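The kitchen is the room that most of our readers ask for, so this month the home item of the Flandar newsletter is only about the counter. Last month we wrote about closets and I received 29 letters. In more than half of them the writer said one line about the closet and then many lines about the counter. I think this is natural. A closet has a door that you can close. A counter is open all day, and you see it when you come for a glass of water at night.

I must say first that I don't believe in the empty counter. In magazines there is one bowl of lemons and nothing more, and I have never understood where these people make toast. In our house we eat toast every morning, and on Saturday two times. If I put the toaster in the cabinet, I take it out again after some hours, and the crumbs fall in both places. So I did not try to make the counter empty. I tried to find which things have a right to be there, and where they must stand so that one person can still cut an onion.

The work took one Saturday, from after breakfast until four in the afternoon, with a pause for soup. I wrote down everything that stood on the counter before I began, and the list had 83 lines. I was a little ashamed of it. Some lines were very small things, for example a cork, a key that opens nothing in our house, and rubber bands from vegetables. But they were all there, and each of them was taking a little place.

I made three groups on the dining table. The first group was for things we use every day. The second was for things we use in the week, but not every day. The third was for things I could not explain. The third group was the biggest, and it went away quickest — most of it in one bag. The second group went to the low cabinet beside the stove, on the shelf where we had kept old newspapers. The first group was the only difficult one, and I moved it back and forth for the whole afternoon. 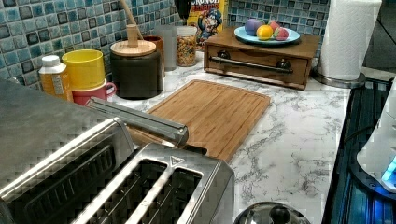
**HOME & KITCHEN**

**What stays on the counter**

Our counter is white with gray veins, and behind it are small mosaic tiles in teal, light blue and gray, some of them almost black. It is a pattern with much movement in it. For this reason I notice disorder there more quickly than I did in our old kitchen, which had a plain brown surface where you could lose a spoon for a week.

*The two toasters.* Many readers will say that one family does not need a toaster oven and also a toaster. I had the same opinion for years. But the toaster oven is slow for bread, and the toaster can't melt cheese, and in our family there is one person who wants cheese and one who wants only bread, at the same time. So both stay, close together. They are both stainless steel, which helps the eye a little. The toaster has two long slots, and I like this type very much, because a slice from a wide country loaf can go in without cutting it in half.

Please pull out the crumb tray of your toaster, if it has one. I did this for the first time in a long while on that Saturday, and I will not write in a family newsletter what I found. Unplug it first and wait until it is cold. After that you can turn it over the sink and knock on the bottom softly with your hand. Don't put a knife inside, also when you are sure that you know how.

I also ask you to leave free space around a toaster oven. The instructions for ours tell the distance for each side, and I think every maker has its own number, so look in your own booklet before you choose the place. Nothing should lie on the top, not even a towel for one minute.

*The cutting board.* The bamboo board stays out. Before, it was standing behind the bread box, and each time I needed it I had to move three things. The result was that I cut tomatoes on a plate, and this was bad for the plate and for the knife. Now the board lies flat on the counter and I use it all day. It has a groove that goes around near the edge, and this is a good thing to look for when you buy one. The juice of a tomato or an orange stays in the groove and doesn't run onto the counter.

I wash the board with warm water and a little soap, dry it with a cloth, and then put it standing on its side until the evening. It should never stay in the sink. Once in a month I rub it with mineral oil for cutting boards and leave it overnight. In the morning I wipe away what the wood did not drink. (Bamboo is a grass, my neighbor always corrects me. I still say wood.)

*The row at the back.* Along the tiles I keep the things that can stand in a line: a yellow cup, a pink mug, and the canisters. My rule is that each thing in the row must be something a hand takes in the morning or when cooking. If it is only pretty, it can be pretty on the windowsill.

The dark brown canister is the one I like the most. It has a round lid of light wood with a tall knob, and you can lift it with two fingers when your other hand has flour on it. A flat lid is nicer to store, but I always have to press and pull at it, and one time I pulled too strongly and coffee went behind the stove. If you choose canisters, try the lid in the shop with one hand only. The shop assistant will maybe look at you. It doesn't matter.

I tried also to buy a whole matching set, from the Pronduvex catalog, and I sent it back. The pieces were all one size, and in our house the tea is little and the flour is much. A row of different containers looks less like a picture, but it fits what is inside.

A mug in the row should be a mug in use. We have a cabinet with so many cups that I will not count them, but the same two are always taken. I stopped fighting with this and gave them a place outside.

*What left.* The mail went to a basket at the front door. The fruit bowl went to the table, and since then more fruit is eaten, which I did not expect. The radio went on a shelf. The big mixer from Skotov was the hardest decision, as it is heavy and I am not so young. It went down to the low cabinet, on a thick towel, so I can pull the towel and the mixer comes to me — I recommend this trick to everybody with a bad back.

**Keeping it so**

A counter does not stay as you left it. After a week I found again a screwdriver, two receipts and a sock. I don't make a big cleaning for this. In the evening, when the kettle is on, I take away whatever is not from the first group. The kettle needs three minutes, and I have never needed more than the kettle.

For wiping I use a soft cloth and a drop of dish soap in warm water. If your counter is real marble, keep vinegar and lemon away from it, and also the cleaning sprays that contain them, as they leave dull places that can't be wiped off. The tiles I clean with an old toothbrush, only the lines between them, and only behind the stove where the fat goes.

**From the letters**

One reader asks where to keep the pizza stone and the bag of Caputo flour, if the counter should be free. In our house the flour goes in a closed container in the pantry, with the label cut from the bag and taped on the side. The stone may live in the oven, if you remember that it is there. It makes the oven slower to get warm, so give it more time.

Another reader has only one short counter between the sink and the stove, and asks what I would keep on it. I would keep the board and nothing else, and put a narrow shelf on the wall for the cups and the coffee. A toaster can stand on a small cart.

Next month we will write about the drawer under the counter. If you have a good way to store lids, please send it before the end of August, and write also the size of your drawer. I have three ways already and all of them fall over when the drawer is closed fast.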